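Trestby Makers Forum > Home & Shop Builds > Arms and grippers

Kitchen counter build: drawers are beating me, send ideas

tessellate_tom
OK so the arm is finally hung over the counter and I'm on to the part I was looking forward to, which is getting it to do anything useful up there! First job is the little wooden drawers at the back. I run it from a leader arm (the Domański kit, with the handles swapped for my own prints) and straight up and down is lovely. Coming in toward the drawer front is another story. I've got 17 tries logged from last night and the wrist wants to roll right when the fingers get close. Cables are dressed the way the Indard build notes say. Anybody been through this?

brollwood_bev
What's your reach like at the back of the counter? Mine got twitchy any time the elbow was nearly straight. I ended up moving the mount 7 inches forward and half my problems went away. Also post pictures, you always forget pictures.

tessellate_tom
Ha, fair. Two from the same session, looking along the counter.
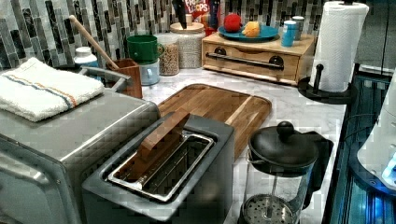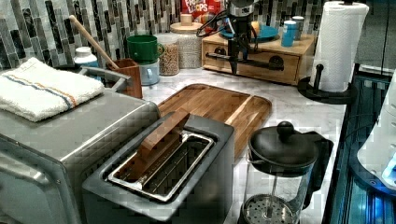
The counter, toaster end nearest. Arm and gripper are in the second one, over by the drawers.

brollwood_bev
Oh that's a nicer counter than mine. Look at the cable loops on the side of the wrist in the second one though. If those get tight when you roll, they'll push back on you, and you'd feel it just when you described. I'd give them more slack before touching anything in software.

nine_volt_ned
Going to disagree with Bev. Cables pull, sure, but he says it happens close in and nowhere else. That smells like the wrist passing near a bad pose. I'd flip the elbow the other way and try the same path. Costs you nothing.

And I'd clear that counter! French press is glass. Toaster, jars, mug, all of it. Get one drawer working on a bare surface and then put stuff back.

tessellate_tom
I get the point about the glass but I really don't want to clear it. The whole reason I started this was to have something that copes with a kitchen that has things in it. If I practice on a bare counter I'm going to end up with an arm that's good at bare counters, and I don't own one of those.

nine_volt_ned
Your French press, your call. I lost a good mug that way.

aamissah
Augustina here, I do the Thursday-night arm bench at Brollwood, well, whichever night the room is free. Ned and Bev could both be right, so test them apart. Power down, roll the wrist by hand through the whole range and feel for the cables going tight. If it's smooth, try Ned's elbow flip.

Separate thing: two parallel fingers and a round finger hole is a fussy match. I'd go in with the gripper closed, hook one fingertip over the bottom of the hole and pull straight back. Pinching the edge works too but you need to be lined up much better.

brollwood_bev
Seconding the hook. I glued a bit of rubber on my fingertips and it helped with drawers and made everything else worse, so maybe don't do that.

tessellate_tom
Update! Rolled it by hand and there's a spot where the cables go tight, so point to Bev. Re-tied them with a bigger loop. Still get some roll close in, less of it, so Ned may get a point too. Haven't tried the elbow yet. Hooked the left drawer on the 9th go with the gripper closed and it came open maybe an inch before I lost it. I yelled loud enough to get a text from upstairs.

nine_volt_ned
Flip the elbow.

tessellate_tom
I'm flipping the elbow! Tomorrow. Anybody know if the wrist bearings want grease at 1000 hours or if that's just the old version?

aamissah
Old version. The newer ones are sealed, leave them alone.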